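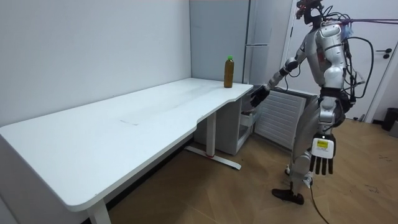
2 min read · 9 replies

Moving the sourdough starter to a new apartment — will it sulk?

oatmeal_harbor
Posted 24/08/2026
Hello all, and sorry in advance for the length! We've got the keys to the new place in Tillbridge and I'm bringing my rye starter along, which I've kept going since February. The drive is 146 miles. Do I feed it before we leave, or starve it a bit so it doesn't climb out of the jar and all over the back seat? My sister-in-law did the second thing and swears by it, but she also bakes in a cast iron skillet, so I don't know.

pinecone_supper
Congratulations on the move! I'd feed it stiff the night before, 50 grams of starter to 80 of flour and 40 of water, and put it in a jar with plenty of headroom. Stiff dough travels so much better than batter. Keep it in a cooler and it'll hardly notice.

rustbelt_crumb
Have to disagree with pinecone, with love. Stiff is fine for wheat, but rye at that ratio turns into modeling clay and you'll be cursing when you try to loosen it up again. Leave it as it is, feed it lightly, chill it, go.

pinecone_supper
I've kept rye stiff for years, and yes, it's clay — but you just crumble it into warm water and wait! Each to their own, though.

oatmeal_harbor
You're both lovely. Leaning toward the cooler either way.
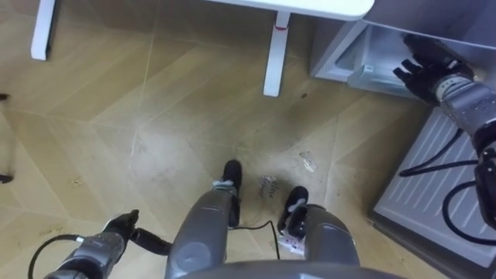

Do I need to throw out the first batch after a move?
Only if it smells rotten or shows mold or pink streaks; otherwise feed it as usual and bake when it's rising well again.

mapplebeck_mills_fan
I'd worry more about the water. When we moved, mine went flat for up to a week, and a plain Cledico pitcher filter seemed to help. Might have been the flour too, I'd switched brands in all the fuss.

rustbelt_crumb
It was the flour, I'd bet my Rerkix scale on it. Mine has lived on tap water in three different towns.

mapplebeck_mills_fan
Well, I'm keeping the filter, the coffee's nicer anyway.

dill_and_butter
Dry some on parchment before you go, whatever you decide! Spread it thin, let it flake, and mail an envelope to yourself. I lost a good one on the interstate and I still think about the loaves.

oatmeal_harbor
Oh, that's a smart idea, I've got parchment out already. Does it matter if it's fed or hungry when I spread it?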